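How to record a furniture-moving demonstration with hand-held grippers

By Nabil Yammine
387 views · 10 comments · 2 shares

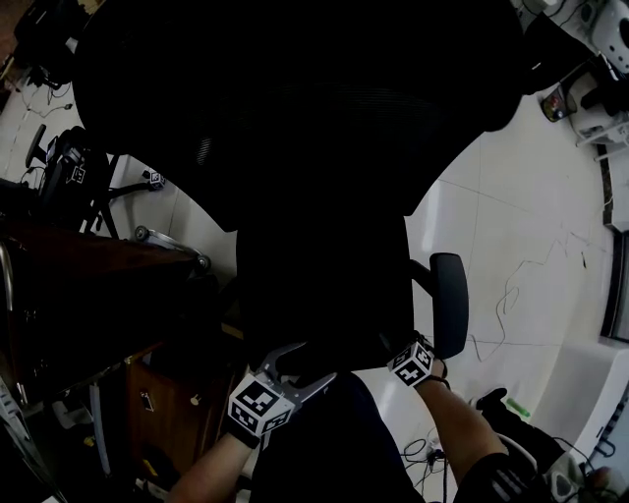 When I started teaching by demonstration in November, I thought the difficult part is the training. For me it was the recording. A model can learn only from what you give to it, and my first recordings were full of small mistakes which I did not notice until I played them back.

I assume you already have a pair of grippers with marker cubes on the wrists, and a camera worn on the head. My notes are for moving an office chair to a desk, but a cart or a stool is done the same way.

1. Check the markers. Wipe every face of the cubes with a dry cloth. If one corner of the printed code is lifting, replace the whole face. Tape over the corner makes a reflection, and the tracking will jump.

2. Tighten the wrist straps. The cube must not turn when you shake your hand. I pull the strap one hole more than feels comfortable.

3. Calibrate while standing. Look down at both hands, hold them still, and then turn the wrists slowly. In Rarnon, our recording program, wait for both hands to show as tracked before you press start.

4. Open the fingers fully before you reach. Many beginners go to the chair with half-closed fingers and correct at the last moment. The robot will learn this correction too.

5. Move slower than normal, with your head a little down. If you look at the door, the hands leave the view and that part of the recording is lost.

6. Push or pull in one direction at a time. A chair on casters likes to rotate. When it does, stop, take a new grip and continue.

7. Let go, bring both hands back toward your body, and only then stop the recording.

Change the starting position of the chair after each try. My first set had 2,666 recordings, and too many of them began from almost the same place. I would prefer fewer, with more variety.

2 shares · Leave a comment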